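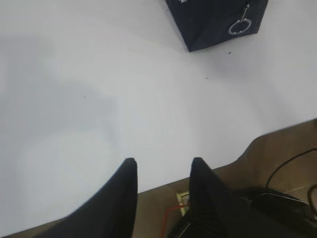 Search this list
Go

Re: Oler gripper kit - worth the money?

> We're thinking of getting the Oler kit for bench picking, mostly soft goods. Does the wrist camera come with it, or is it extra? And do the fingers cope with fabric?

The camera is in the box. We bought ours through Dretomport in October and have had it on the bench in Rundley since then.

Fabric is fine if there is something to get hold of. We use a navy bag with a metal ring on it as our test piece and go for the ring first. Flat cloth is harder and we still miss it at times.

The fingers show in the camera view the whole time, which helps with lining up. White tabletops need the exposure turned down by hand. Setting up took us 2 hours, and the manual skips the calibration step on page 10.

Spare fingers come in packs of 3. Support answered by the next morning.

I haven't tried the Fülöp one, so can't compare.

Recent threads
Fülöp arm - firmware notes
Cable routing at the wrist
Spares from Dretomport
Bench height for small arms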